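酸种面包的冷藏发酵记录：从五度到三度

去年冬天开始，我把酸种面包的二次发酵全部移到冰箱里做。这篇整理一下温度、时间和面团状态之间的关系，主要给自己查，顺便回答Ngaio Rewi上个月在邮件里问的几个问题。

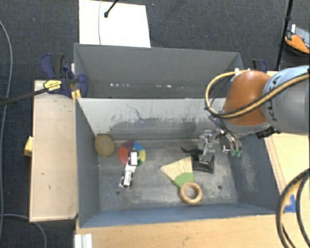 先说基础配方。高筋粉八成，全麦粉两成，水量按粉重的百分之七十四，盐百分之二，酸种百分之十八。酸种本身是一比一的水粉比，喂养后在二十五度下放到体积翻倍略多、顶部刚开始变平时使用。过了这个点再用，成品的酸味会重一些，膨胀力也差。单个面团总重850克左右，放进椭圆形藤篮刚好。

混合顺序：水和酸种先搅散，加粉，搅到没有干粉，静置四十分钟，再加盐。盐用少量预留的水化开，从总水量里扣，不另加。之后每隔半小时折叠一次，共4次。前两次力度可以大，后两次只提拉，不压。折叠结束后面团表面应当光滑，边缘与容器脱开时能拉出薄膜。

一次发酵的终点我用体积判断。直壁透明容器，外面贴一条胶带，标出初始高度，涨到初始高度的一点五倍就结束。以前看网上的教程做到两倍，室温成型是没有问题的，但接冷藏就过了。原因在降温速度：850克的面团放进冰箱，中心温度从二十五度降到八度以下，按我插探针测的结果要四个多小时，这段时间酵母一直在工作，等于又多了一段一次发酵。

Cameron Bolger的做法是把面团先放冷冻室二十分钟再转冷藏。我试过两次，表皮结得太硬，割口时刀片打滑，边缘不整齐，后来放弃了。他用的冰箱可能风冷较弱，情况不同。

再说冰箱温度。我的冰箱是一台旧的Davness，面板显示和实际温度差得不少。设定三度时，中层实测五度，下层靠后壁三度，门架上七度。测量方法是在一杯水里插探针，放一夜，早上开门前读数。直接测空气没有意义，压缩机启停一次读数就能差出三度。

五度和三度听起来接近，对面团影响很明显。同一批面团分成两个，分别放在中层和下层靠后壁，冷藏十三小时后：

中层五度：体积继续增长，手指按下去回弹很慢，倒出藤篮后有轻微摊开。烤出来耳朵偏低，内部气孔均匀，酸味温和。

下层三度：体积变化不大，按下去回弹较快，形状挺，割口容易。烤出来耳朵高，底部靠中间有一处较密。

十三小时对三度来说偏短。延长到二十小时，底部密实的问题消失，酸味稍重，家里人能接受。五度放到二十小时则明显过发，割口张不开，切面上缘有一层扁的大孔。所以现在固定为三度，十八到二十二小时。这个区间比较宽，晚上九点放进去，第二天傍晚烤，早一两个小时或晚一两个小时，差别都不大。

藤篮的处理：只用米粉，不用小麦粉。米粉不吸水成糊，脱模干净。撒完以后倒扣拍掉多余的，否则烤出来表面有一层生粉味。外面套一个大食品袋，袋口折两道夹住。不套袋的话，风冷冰箱里一夜表面就起壳。

粉的问题。以前一直用Tapsell的高筋粉，蛋白质标称百分之十三，百分之七十四的水量很好操作。一月份断货，换成Skovport的石磨粉，同样水量下第三次折叠时面团还是塌的。降到百分之七十以后正常。石磨粉的麸皮颗粒粗，会割断一部分面筋，一次发酵也要提前结束，涨到一点四倍就够。香气确实更好，只是体积小一圈。目前的折中办法是两种粉各一半，水量百分之七十二。

烘烤用铸铁锅。锅在烤箱里随炉预热到二百五十度，到温后再保持三十分钟。面团从冰箱取出后不回温，直接倒在烘焙纸上，割一刀，刀片与面团表面成三十度角，深度一厘米左右，连纸提进锅里。盖盖烤二十分钟，温度降到二百三十度；开盖再烤二十二分钟，看颜色决定是否再延长三分钟。中心温度到九十七度可以出炉。

底部容易焦，解决办法是在锅下一层放一个空烤盘挡住下火，开盖时放进去，不要一开始就放，否则锅底热量不足，影响前期膨胀。

出炉后在网架上放满两小时再切。Rangi Sutcliffe坚持说一小时就够，他做的是小号面团，散热快。850克的面团一小时切开，刀上会粘，切面发亮，这是淀粉还没有定型。

回答Ngaio的几个问题：

一、酸种能不能也长期放三度。可以，但从冰箱取出后至少喂两次再用。第一次喂完活性看起来恢复了，实际产气偏慢，一次发酵会拖长两个小时以上。

二、全麦比例能不能提高到四成。没有系统试过。只做过一次，水量加到百分之七十八，成型困难，最后放进吐司模里烤，味道不错，不能作为参考。

三、冷藏时面团出现大气泡怎么办。多半是成型时没有排掉，脱模以后用牙签扎破即可，不影响其他部分。

四、没有铸铁锅怎么产生蒸汽。我用过石板加一盘热水，耳朵能开，表皮颜色较暗，缺少那层细小的起泡。厚底的带盖汤锅也能代替，注意盖钮的耐热温度，塑料钮要先拆下来。

下一步打算测一下盐量对冷藏时间的影响，把盐从百分之二降到百分之一点八，其他条件不变，还是分两个面团对照。探针的电池也该换了，上周有两次读数跳得厉害，那两次的数据没有计入上面的结果。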